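Cledthorpe workshop members finish hand-held gripper for teaching small tool tasks

CLEDTHORPE, 1/17/18

Members of a shared workshop in Cledthorpe have completed a hand-held gripper intended to record how a person handles small tools, so that the same motions can later be tried on a bench-top arm. The device was built over 88 evenings by a group led by Elif Naz Sezer, a machinist, and Heledd Hughes, who wrote the recording software.

The gripper is called the Pirlow, after the street the workshop stands on. It has no motor. The operator squeezes a trigger in the handle, and a linkage moves both fingers toward the center line by the same amount. A sensor on the linkage logs the opening, and a camera above the fingers records the work. Full opening is 62 millimeters.

According to Sezer, most of the build time went into the fingers. The first pair had flat pads and held blocks and bottle caps well enough, but thin round stock rolled under load. The current pair has a slot cut along the edge, so that a rod can be seated at an angle and held there while the tip is brought to the work.

"With flat pads you were correcting the tool the whole time," Sezer said. "The recording was full of corrections, and the arm would have learned those too."

The group has begun a series of poking and marking tasks on soft material. In each, the operator approaches a block on the bench with a metal rod, touches it at a chosen spot and backs away. Hughes said the approach is the part of interest, and that runs in which the operator hesitates are kept in the set with a note.
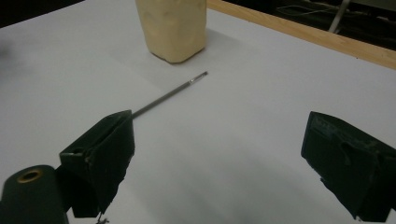 Photo: Lesia Horobets / Cledthorpe shared workshop

The rod in current use is slender and dark, with a short silver tip. Hughes said the bright tip is easier to follow in the recordings against a white tabletop than an all-dark rod. Uneven light across the table remains a problem, and the software now adjusts exposure separately for the near and far parts of the bench.

Wear is being tracked. The dark green fingers carry scuffs and fine scratches, and Sezer said they will be left as they are until grip is affected. A spare set has been cut and is stored with the drawings.

The target for the first stage is 300 recorded runs, of which 100 will be held back for testing. The arm itself, a secondhand unit bought through the dealer Wastton, is mounted at the other end of the workshop and has been moved only under manual control. Erhan Şimşekoğlu, who is rewiring its base, said the old cable had stiff sections near the second joint and was replaced before the controller was connected.

One open question is force. The Pirlow does not measure how hard the rod presses, and the recordings show only where it goes. Elif Naz Türkmen, a member who repairs scales, has proposed a thin load cell behind one finger. The proposal adds weight at the front of the tool, and Sezer wants a mock-up with the same mass before any parts are ordered.

Drawings for the handle, linkage and both finger designs are available at the workshop desk. The group plans to publish the recording software after the first stage is complete. A bench demonstration with the arm is planned for November, in the Değirmenci room on the ground floor.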